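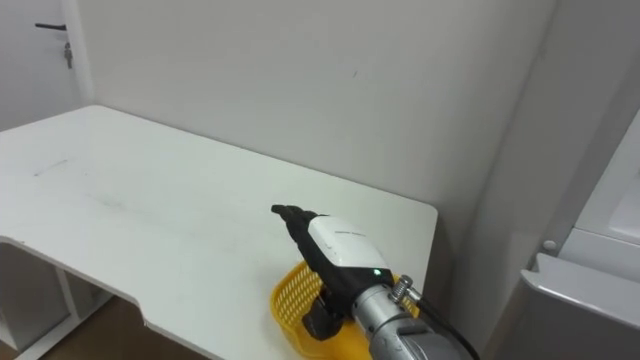 The persuasive force of a civic address depends to a considerable degree on words that have no fixed content of their own. Pronouns such as "we" and "they", and adverbs such as "here" and "now", take their reference from the occasion, and a listener must supply that reference before any claim can be weighed. Earlier treatments of public rhetoric have tended to pass over these items in favour of metaphor and memorable phrasing. The basic mechanism is nonetheless simple, and is analogous to physical pointing. A black two-fingered gripper angled toward the far left corner of a white tabletop gives a direction, and leaves open whether the corner, the surface or the whole table is meant. A speaker who says "this town deserves better" leaves a comparable range open, and the audience closes it according to its own loyalties.

The present section reports on the use of such items in the Stulledix collection, which comprises 11 addresses delivered at public meetings in Verel, Perron and Jondcombe. All were given in April, during the period in which the three municipalities were considering amalgamation. Each transcript was limited to its first 2000 words so that longer speeches would not dominate the analysis. Applause and interjections were retained in the transcripts, and false starts were kept where they involved a change of pronoun. Such changes proved to be of particular interest. In one Verel address the speaker began a sentence with "they have decided", stopped, and resumed with "it has been decided", thereby removing from view the same officials who had been criticized in the previous sentence.

The pronoun "we" was used in two distinguishable ways. In the inclusive use, speaker and audience were joined as residents sharing a history and a set of interests. In the restricted use, the word referred to the council or to a faction within it. Speakers moved between the two without signalling the change, often inside a single sentence, as in "we love this valley and we have signed the agreement". The second verb describes an act in which no member of the audience took part. The grammar nevertheless extends the warmth of the first clause to the second, and a listener who has assented to the first may find it awkward to withhold assent from the second. 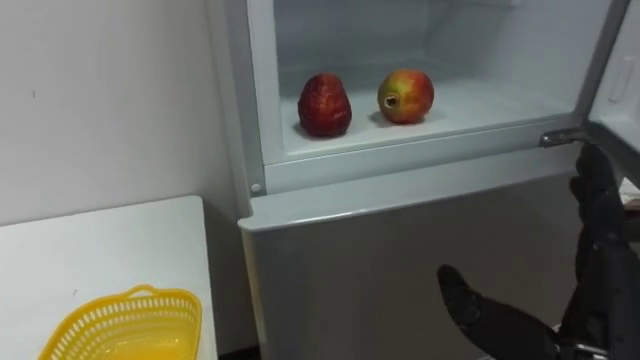
One attendee at the Jondcombe meeting observed that the word had been used so often that by the end of the evening it seemed to refer only to the people on the stage. The comment suggests that the inclusive effect weakens with repetition, particularly where listeners have reason to doubt that their interests are shared. It also cautions against treating frequency as a measure of persuasive success. A speech may be saturated with the language of common purpose and still be heard as an instruction.

The adverb "now" behaved differently. It rarely referred to the time of the meeting and more commonly marked a boundary between a neglected past and a future for which the speaker claimed authority. In the Perron addresses it was frequently placed at the start of a sentence and followed by a pause, with the result that a statement of preference acquired the urgency of an announcement. Opponents of amalgamation used the same device,
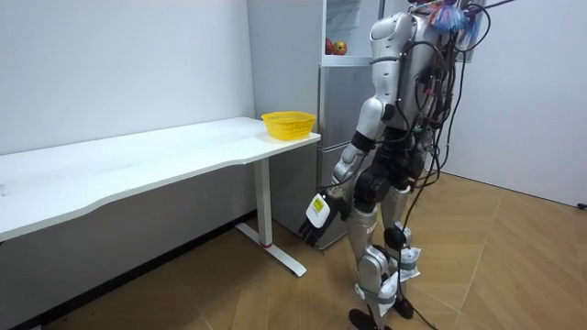 although in their case the past was presented as a settled good and the present moment as the last opportunity to defend it. The two camps thus shared a temporal frame while disagreeing on the value of everything placed within it. Neither camp offered a date by which the consequences of delay would be felt.

Differences among the municipalities should be interpreted with care. The Verel meetings were held in a large hall with amplified sound, whereas those in Jondcombe permitted exchanges from the floor, and a speaker who can be interrupted has less opportunity to let a reference drift. The collection contains no private correspondence or broadcast material. Coding was completed in October 2018, and passages on which the coders disagreed were set aside and are not included in the discussion above.
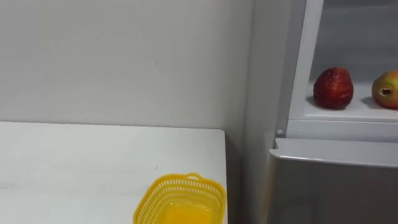
Figure 1. White tabletop with a yellow basket near its front right corner.

The treatment of "they" requires a separate account. It was seldom attached to a named body, and in several passages its only antecedent was the displeasure of the audience itself.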